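Sterutico Hand Gripper Kit: Progress Report for September
To: Equipment Fund, Vullanach Home Robotics Program
Period covered: second month of the paid trial

Summary

We are two months into the trial and I am not ready to recommend the full purchase. The kit works. Whether it works well enough to justify the price, and whether it does what the Sterutico sales sheet says it does, are separate matters, and the second one bothers me more.

What we were sold

The sales sheet promises 200 usable folding demonstrations per operator per day, with "no training needed." The kit is a pair of hand-held grippers, a charger, the recording software and a year of support. The idea is that a person does household jobs with the grippers and the recordings are used to teach a robot arm the same jobs. The fund paid for 2 pairs on trial terms, and the target we agreed on was 3000 accepted recordings by the end of the trial.

Where we are

We are behind. Operators reach the promised daily number only if every attempt is counted, including the ones the software later throws out. Sterutico counts them. I don't think we should. The support desk has been asked twice for its definition of "usable" and has sent the same brochure both times.

Soft goods are the slow part. Boxes and cups go quickly. Cloth on a bed has to be taken at both ends, the surface underneath gives way, and one bad grab means starting over. 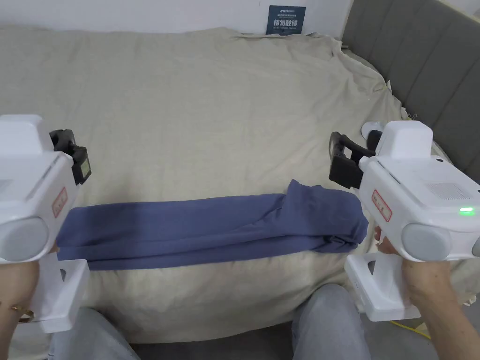 Can the recordings be used with an arm from another maker?
They can be exported, but the Illemier arm needs a conversion step that Sterutico does not supply, and we wrote that step ourselves.

That work was not in the budget. It took 8 working days, and I have listed it under staff time so that it doesn't disappear into general overhead.

Comparison with Bautista

The Bautista kit was borrowed for a short side test. It is heavier and its software is ugly, but it tells the operator right away when a recording has failed. Sterutico reports this overnight. For cloth work I would take the uglier software.

Requests

Please hold the second payment until Sterutico gives us a written definition of a usable recording. I would also like the trial extended by one month at no charge, on cloth tasks only. The accepted count will be sent separately once the overnight checks have caught up.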